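Kit de dois braços Brekano: seis meses de uso no clube de robótica

Por Zahira Wuisan
Fevereiro
Tempo de leitura: 6 min

Prometi esta análise aos leitores que me escreveram depois do texto sobre sensores, e demorei porque queria passar primeiro pela fase do entusiasmo (a primeira semana com um robô novo é sempre linda!). Agora que o kit Brekano já levou pancada, já foi desmontado duas vezes e já me fez dizer palavrões à frente de alunos do 11.º ano, acho que posso falar dele com alguma justiça.

Contexto rápido: oriento o clube de robótica da nossa escola, à quinta-feira ao fim do dia, com 19 alunos inscritos este ano. Andamos a preparar a Taça Flunia, que tem uma prova de tarefas domésticas. Loiça, comida, arrumar coisas em recipientes, esse género. Precisávamos de dois braços a trabalhar na mesma mesa, e até aqui só tínhamos um Braltberg velhinho que abanava como um varal ao vento.

O kit custou-nos 707 euros em promoção, com os portes incluídos. Não é pouco para um clube, mas também não é absurdo para o que traz: os motores, as peças estruturais, as pinças, a eletrónica e um saco de parafusos que vem, infelizmente, todo misturado. Passámos uma tarde inteira só a separar parafusos por tamanho. Se comprarem, arranjem uma caixa com divisórias antes de abrir seja o que for.

A montagem. O manual está razoável até chegar ao punho, e aí parece que mudou o autor. Os desenhos ficam minúsculos e há uma página em que a peça aparece virada ao contrário. Montámos o primeiro punho mal, claro, e só demos por isso quando a pinça fechava torta. O segundo braço já foi bem mais rápido, com os miúdos a fazerem tudo sozinhos e eu a corrigir testes no canto. Contem com cerca de 28 horas para o conjunto completo, se for a primeira vez.

O que me conquistou foi a precisão em movimentos lentos. A velocidades baixas os braços são suaves, obedecem, param onde queremos. Com velocidade alta a história é outra: nota-se uma vibração na ponta e a pinça chega ao sítio ainda a tremer um bocadinho. Para a prova serve perfeitamente, mas quem quiser fazer coisas rápidas devia olhar para a gama acima.

As pinças são o ponto em que o grupo se divide. Eu gosto delas! São finas, entram bem em espaços apertados e os dedos trocam-se com dois parafusos. Metade dos alunos detesta-as, porque com objetos lisos e redondos é preciso acertar mesmo na borda. Uma tigela agarrada um centímetro ao lado escorrega e lá começamos outra vez. Experimentámos colar borracha de câmara de ar nos dedos e melhorou bastante (obrigada à oficina de bicicletas da esquina).

Nos treinos enchemos a mesa de propósito: um prato e tigelas num tabuleiro, o escorredor à esquerda, um recipiente transparente com embalagens lá dentro e um tabuleiro preto com grãos, que é o terror de toda a gente. A ideia é habituar os alunos a planear o caminho dos dois braços sem que um estorve o outro.

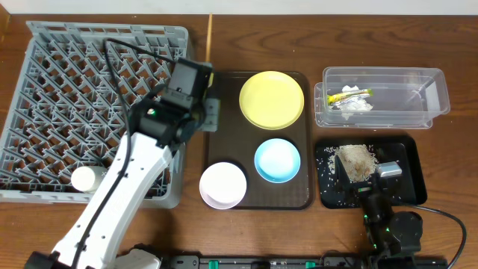 E já que falo em estorvar: os cabos. São grossos, são rijos e fazem umas voltas enormes por fora do braço. O kit traz umas abraçadeiras tão fraquinhas que partimos três no primeiro dia. Acabámos por comprar fita de velcro e ficou muito melhor, mas por este preço a Brekano podia ter pensado numa calha decente.

O software é bom. Usamos a aplicação da Nasution, que é compatível, e os alunos mais novos conseguem gravar uma sequência e repeti-la ao fim de uma sessão. Só é pena a tradução portuguesa, em que "home" aparece como "lar" em todos os menus. Agora cá no clube toda a gente diz "manda o braço para o lar".

O apoio ao cliente respondeu-me em dois dias quando um motor veio com folga, e mandaram outro sem discutir. Peças avulsas há, embora as pinças andem quase sempre esgotadas.

Dou-lhe quatro estrelas em cinco. Voltava a comprar para o clube, de preferência com um par de pinças suplentes logo na encomenda. Para um aluno sozinho em casa acho demais, um braço só chega muito bem para aprender, e o segundo pode vir mais tarde.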